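Molter kitchen pack for Zuddale: great doors, one nasty handle bug
Reviewed 21 Oct 2024

I have been running the Molter kitchen pack in the Zuddale simulator since September, and I love it. You get 953 cabinets, drawers and doors, all with working hinges, and the wood looks so good that I keep stopping runs just to stare at the grain!

Loading is fast, even on my old desktop. Hinge friction can be set per door, and the Orovholm arm drops in with no extra setup. I trained a door-opening policy over 2,000 episodes and it was pulling the flat handles open by lunchtime.

Then came the curved handles. In version 2 their collision shape is a little thinner than the metal you see on screen, so the fingers close, the contact sensor reports a grip, and the arm pulls back holding nothing. Worse, the force limit never trips. On a real arm I'd call that a safety problem (a controller that believes it has a door will keep on pulling), so please don't move a policy trained on these over to hardware without checking it first.

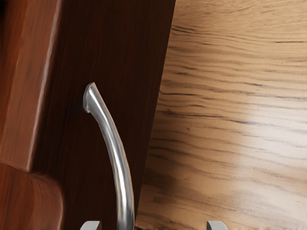

Curved handle on a dark door, with the fingertips low in the view.

The workaround is to rebuild the collision mesh at the finer setting, which took about 800 seconds for my set. Grips on the curved handles have been solid ever since. Four stars from me, and I'll happily add the fifth when the fix ships in the pack itself.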